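Where Does the Water Go? My Project on Saving Water at Home
Pankaj Katiyar
Feb 21, 2025

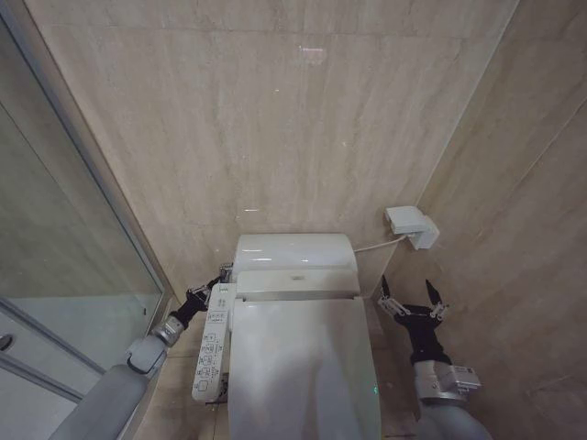 Why I picked this

Our water bill went up in the autumn and my mum stuck it on the fridge with a big red circle round the total. I'd been stuck for a project topic for ages (my first idea was bees, but three people in my class had already bagged bees) so I thought, right, I'll find out what we use it all on!

What I did

I kept a water diary for 14 days. There was a sheet in the kitchen and another one in the bathroom, and everyone at home had to put a tick each time they had a shower, flushed the loo, ran the washing machine or filled the sink. I also read the meter every evening before tea. The meter is under a little lid by the front gate and it's full of spiders, so I wore gloves for that bit.

For the showers I used a kitchen timer. My brother hated this and kept leaving it outside the door, so I've got gaps for him on 2 of the days. I've left those blank in my table and not made anything up.

In the second week we tried some changes. We put a Zokell shower head on, which my uncle had spare in his garage, and we only ran the washing machine when it was properly full. I also asked everyone to turn the tap off while brushing their teeth, and put a note on the mirror to remind them.

What I found out

The second week's meter total was lower than the first, and I was really chuffed! Showers were the thing that changed most. In the first week my brother's longest one was 14 minutes, and in the second he got it down to 7, mainly (he says) to shut me up.

The loo was harder. You can't exactly ask people to go less. I did read up on dual flush, where the small button uses less water than the big one, and found that my gran had been pressing both at once for years. She's stopped now.

The tap note worked for three days and then it got splashed and fell off.

What went wrong

My cousins came to stay in the first week, so there were more of us in the house for one night. That makes the first week look worse than normal and I should've picked a quieter time. I also forgot the meter once and had to read it the next morning before school.

The other problem is that I changed everything at once, so I can't say how much was down to the shower head and how much was just people being careful.

If I did it again

I'd change one thing each week and keep it going right through March. I'd also like to test a water butt for the garden, and Dad says we can get one if I'm the one who cleans it out.

Thanks to my family for all the ticks, and to Mrs Vashisht for lending me the measuring jug, which I still need to give back.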